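Sunday, July 11, 2021

**Narnorine household handling project — progress report to the Flullberg Fund**
Prepared by Hiyori Kaneko, project lead

## Status

Recording for the utensil-sorting task continued in the Clistemska kitchen with hand-held grippers. The set now holds 2,027 accepted episodes. Work was suspended for 2 days after the fault described in the next section.

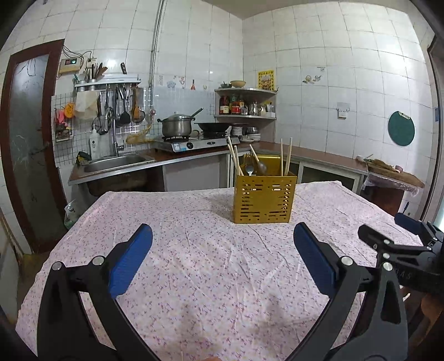 The remaining budget is unaffected, and the delivery date agreed in April stands.

## Fault

During a session on the utensil task, one gripper began reporting its jaws as closed while they were fully open. The operator did not notice, as the unit gave no warning. The error was found the next morning at data review, and 8 episodes were withdrawn.

The supplier, Fallahi, traced the false reading to a loose connector at the jaw sensor. A policy trained on such data could close on a fork or a chopstick at the wrong moment, so we have treated the matter as a safety issue as well as a quality issue — it has been entered in the project risk register.

## Corrective action

- Connectors on all 4 grippers have been reseated and secured.
- Operators now open and close the jaws fully before each session and compare the reading with the actual position.
- The recording software rejects any episode in which the jaw reading does not change. 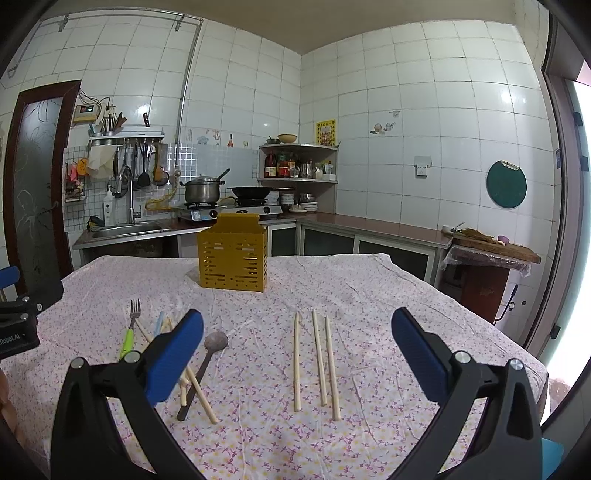
**Could the same fault be present in episodes accepted earlier?**

We found none. Every accepted episode was run through the new software check, and the logs from the affected unit were also read by hand.

Fallahi will supply a locking connector for evaluation. The result will be included in our next report.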